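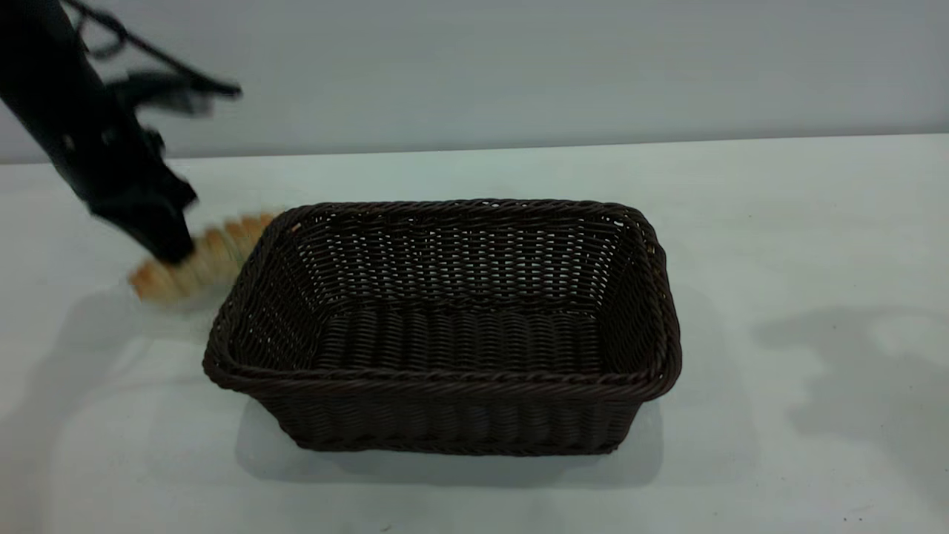

Being a good friend means taking some interest in what your friend likes, even if you don't like it much yourself. Maybe your friend loves swimming and you'd rather draw. Maybe they want to talk about machines, like a black robot arm reaching down to a table, and you have no idea how it works. Ask one question and listen to the answer.

Anjana is 9 and her best friend Shafiq is 11. He collects bus tickets and has 123 of them. She thought they were boring, so she asked which one was his favourite colour.
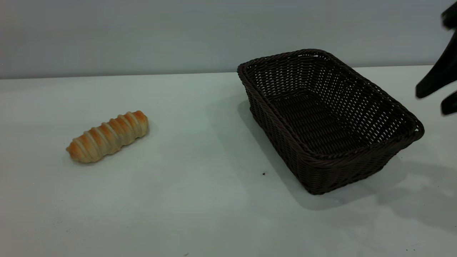 They talked until dinner. The next afternoon, Shafiq asked to see her drawings. You can take turns like that too.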